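Home | Kitchen | Laundry | Small Spaces | Kids Rooms | Ask Us

Sorting the hair stuff and bracelet pile (without losing a weekend)

Wednesday, September 12, 2018
by the Drundomen house desk

Quick one this week, school is back and mornings are a mess. If there's a kid in the house who wears bows, scrunchies, beaded bracelets, any of it, you already know where they all live. Bathroom drawer. Couch. Bottom of the washer. I did ours over two evenings in August and wrote down what worked, so here goes.

Get it all in one place first. Don't sort drawer by drawer, you end up with four half-done piles and no idea how many blue elastics there are. Grab a bowl, walk through the house, fill the bowl. Coat pockets. Backpack front pocket. Car door. Gym bag. Under the bed, sorry.

Then dump it somewhere flat with a cloth on it. A made bed is best. Beads don't roll on a sheet the way they do on a table, and they don't bounce under the stove. Pull the sheet tight first or small stuff dissapears in the wrinkles. Kitchen floor is the worst place, I have done it, I stepped on a bead at midnight.

Sorting. Keep the groups big. Mine:

- stretch bracelets
- scrunchies and fabric ties
- bows and anything with tails
- plain elastics
- clips and pins
- broken, maybe fixable

Six is plenty. If you make a group for every color you'll quit. Colors can come later if the kid cares, mine did for one day.

Checking bracelets. Stretch each one gently, look at the cord between the beads. Fuzzy or thin or gray looking = it's going soon. Restring now, while you have all the beads. Cut the old cord over a bowl, not over carpet. Slide the beads straight onto the new cord in order, don't tip them out and try to remember the pattern. A bit of tape on the far end stops them running off. Surgeon's knot, pull hard, pull again, tiny dab of glue, leave it overnight. Hide the knot inside a bead if the hole is big enough. If not oh well.

I got a bag of 300 spare beads at the craft store in Redport and that's more than anyone needs. They had a tub of 3,000 too. Do not buy the tub.

Washing. Scrunchies and fabric ties go in a mesh bag, cool wash, with the towels is fine. Zip all the way closed. Air dry, never the dryer, heat kills the elastic and you get those sad floppy ones. Bows with glued bits don't go in the machine at all. Bowl of cool water, drop of dish soap, swish the tails only, pat with a towel, lay flat. Wired ribbon - reshape with your fingers while damp.

Crushed tails on a bow, hold them over a steaming kettle for a few seconds (grownups only) and smooth with your hand. Frayed ends, cut at a slant and run a little clear nail polish along the edge. Let it dry before it goes anywhere near hair.

Bead bracelets, damp cloth and that's it. Don't soak. Cord holds water and the inside of the beads gets grubby.

The box. Long and shallow beats deep, every time. Deep boxes turn into a soup. You want to see everything in one layer, or two at most. A plain white inside helps more than I expected, dark elastics show up right away. Low sides so small hands can reach in. No lid, a lid just means stuff gets left on top of the lid.

Measure the drawer or shelf before buying anything. I didn't. Ours is a Falcão tray I had from an old desk and it fit with a finger to spare, pure luck. Shoebox lid works too. So does the long tray out of a cutlery drawer.
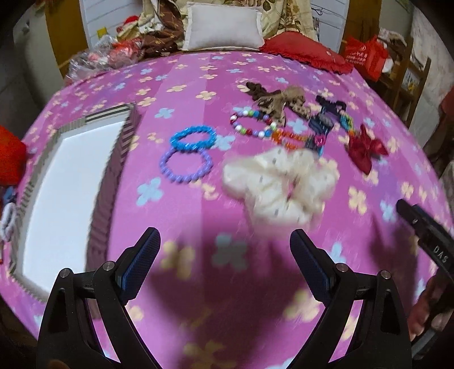 Put the box in order by how often you grab it. Everyday ties at the front, bows at the back, bracelets in the middle. Dividers if you like - cut cardboard, fold it, no glue needed. I tried egg cartons, too fiddly, they tip.

Bracelets can also go on a paper towel tube. Cover the tube in leftover wrapping paper if you want it nice. Snug but not tight or the cord stretches out and you're restringing agian by Christmas. Scrunchies go on a second tube or a bottle, any clean bottle with a neck.

How many to keep. I let ours pick 10 for the everyday box and the rest went up in a bag on the closet shelf. Swap them when she gets bored. We started with 27 scrunchies. Twenty seven! One head.

What to toss: elastics with the metal join (they snap hair), anything sticky, anything stretched so far it won't go round three times. Odd beads go in a small jar with a screw top, out of reach if there's a baby or a dog about. Same goes for the cord ends, sweep them up right away.

Travel. Old glasses case. Fits four ties, a few clips, one bow if you fold the tails in. Or a pill sorter for the tiny clear elastics, label the outside so it doesn't get mistaken for actual pills.

Keeping it up. One small dish by the bathroom sink, everything that comes off at bath time goes in the dish, dish gets emptied into the box on Sunday. Takes two minutes. If the dish overflows before then the box is too far away, move the box.

Last thing, check pockets before laundry. One beaded bracelet came apart in our machine and I was picking beads out of the filter for a week. Kover sell a drain filter cleaning brush that gets in there, an old toothbrush did just as well.

More in Kids Rooms

Stuffed animals: the hammock vs the bin
Getting nail polish off a bedspread
Lost socks, one basket method
Shallow drawers and what fits in them
Lunchbox smell, three things to try
Fixing a zipper that won't stay up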